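How to Make a Divided Desk Tray from a Cardboard Box
By Natanael Dantas, January

If your desk is anything like mine, the small things win in the end. Receipts, folded notes, a wrapped sweet you were saving for the afternoon, they all drift toward the laptop and settle there. I bought a handsome Clarberg organizer once and it was too deep for everything I own, so I went back to cardboard, and I have been making these little trays ever since (my sister has two of them now, and she didn't even ask for the second!).

You will need a small shipping box, a ruler, a pencil, a sharp craft knife, something to cut on, and a roll of colored tape. Any plain brown box will do. Mine came from a Coutinho coffee order and still smelled wonderful.

Start by deciding how tall you want the sides. Low is nicer than you'd think, and I like to be able to see what's in there without leaning over. Draw your line all the way around the box, then cut along it slowly, with two light passes of the knife for each side. Keep the piece you cut off, as your partitions will come out of it.

Measure the inside of the tray from front to back and cut a strip to that length, a hair shorter than the sides. Slide it in. If it bows, trim a sliver and try again. For more compartments, cut a second strip to run across, then make a slot halfway down the one and halfway up the other so they lock together. Leave it all unglued for a day or so while you find out which compartment wants to be bigger.

Now for the tape, my favorite part. Wrap the front first, pulling it snug and smoothing from the middle outward with your thumb, and fold the extra under the bottom. Yellow is cheerful and easy to spot on a crowded desk.
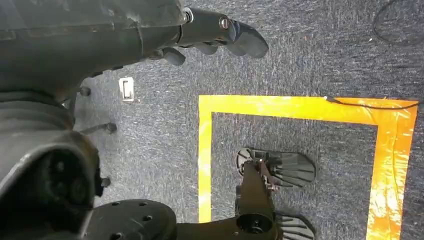
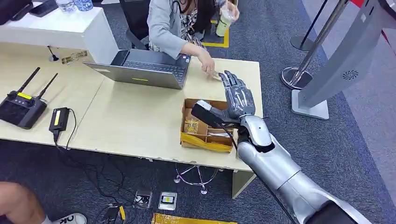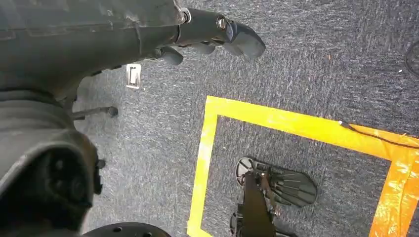
Once the tape is on, run a fingernail along every fold, then stand the tray near the front corner of your desk, on whichever side you reach with most. Paper slips go in one compartment and little wrapped things in another, and if you find yourself mixing them after a week, move the partition over and give the paper more room. Should a corner begin to lift, a fresh bit of tape on the inside will hold it for a good long while.

Questions about this project? Write to Natanael Dantas, P.O. Box 1338, Grodent | All rights reserved | Back to top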